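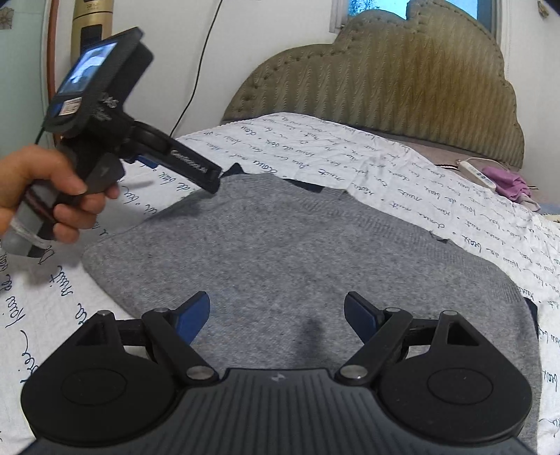 Section 4. Folding Garments on a Bed

4.1 Scope
This section applies to operators recording garment folding with two hand-held grippers for the Clarona household program. Folding is not yet approved for unattended operation on any Clarona machine. Knitwear remains the weakest category.

4.2 Preparation
1. Lay one sweater flat on the bed. Other garments may remain beneath it.
2. Take one gripper in each hand.
3. Confirm that the display shows a live view.
4. Open the finger pads fully before moving toward the fabric.

Note: Patterned sheets are permitted. Plain bedding alone does not represent the homes in which a machine would work.

4.3 Procedure
1. Close the pads on the near edge of the garment.
2. Lift slowly and carry the edge to the fold line.
3. Release, withdraw both grippers, and pause before the next fold.
4. Repeat until the garment is folded. Limit each session to 56 folds.

Caution: Keep fingers clear of the linkages while the jaws are closing.

Caution: Do not pull against a snagged thread. Open the jaws and free the yarn by hand.

4.4 Present Limits
A machine trained on fewer than 1000 folds must not be used for demonstrations. Soft knits may stretch, and a machine may pick up two layers in place of one. A person must remain within reach of the stop control throughout any trial.

Report faults to Callum Niven, Grutstead office. For storage and charging, see Section 8.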